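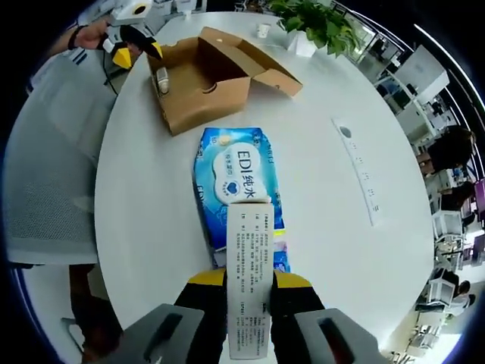
Do pure water wet wipes need to be kept flat once the packet is open?

Flat is best, with the opening facing up and properly closed. If the packet stands on its end the liquid sinks to the bottom, and the wipes nearest the top go dry first. Turn it over for an hour or so before you use it if it has been standing up.

Asked in Household Storage - 2,984 views - 3 answers

More detail from the person asking:
I buy wipes in bulk and keep them in a cardboard box in the hall cupboard. The box is only deep enough for them if they stand up. Unopened ones seem fine after a few months but the one I have on the go is always dry at the top and soaking at the bottom. I live in Losalthorpe and the cupboard backs on to the boiler, if that matters. Would a plastic tub be better than the box?

Answer 1
Dwight Morin
The boiler does matter. Move them somewhere cooler before you spend money on tubs. I kept mine over a radiator pipe one February and lost most of a packet that I had only opened the week before.

For the sealed packets a cardboard box is fine. Lay it on its side if the shelf is wide enough, then they are all lying flat and you can still slide one out. Put the oldest at the front. Most packets have a use-by date and also a period after opening, which is often shown as a little open jar with a number and an M. If yours says 6M, that is six months from when you first open it. I write the month on the packet in biro.

The leaflet or card that comes in the box may give storage temperatures too, so don't throw it out with the packing. If it is in a language you don't read, a phone translation app will usually get you the gist.
Found helpful by 100 people

Answer 2
Fontana
I use a Coltell tub with a clip lid for the open packet and leave the rest in the box they came in. The tub is the shallow one, 975 ml I think. It only takes a small packet - a full-size one has to be folded, so measure first. Works all right. The lid on mine has started to go at one corner.

Answer 3
Fandard
just add a bit of water if they dry out

Reply to Answer 3, from Dwight Morin
I wouldn't do that with anything you use on skin. Tap water thins out whatever keeps them from going off. Dried-out ones are still good for wiping down shelves, so I damp those as I need them and bin them straight after.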